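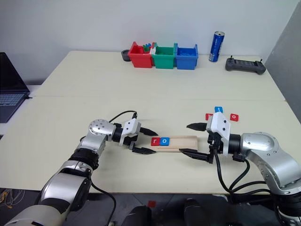
February, Danport notebook, wood type

Second go at the 1824 Skorkum specimen sheet, and it's a beauty! The wide capitals print almost black straight off, but the lowercase is fussy about spacing, and r followed by o is the worst of the lot. Even the red r and blue o, square tiles side by side on the long tray, leave a hole under the arm of the r. On the sheet the old printer closed that up, I think by shaving the r. Lovely trick, must try it on a spare sort.

Ink: Clolex black, 2 parts to 1 of the reducer. Too runny. Left it 20 minutes on the slab and it picked up nicely. 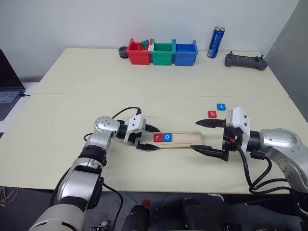 Pulled 30 sheets on the damped paper. First few grey, the rest crisp right into the serifs – so pleased with the ampersand. The g still has a low corner, try tissue under it. Dry paper next time for comparison, same packing.

Order more reducer. Wash the roller properly, there's blue in the ends.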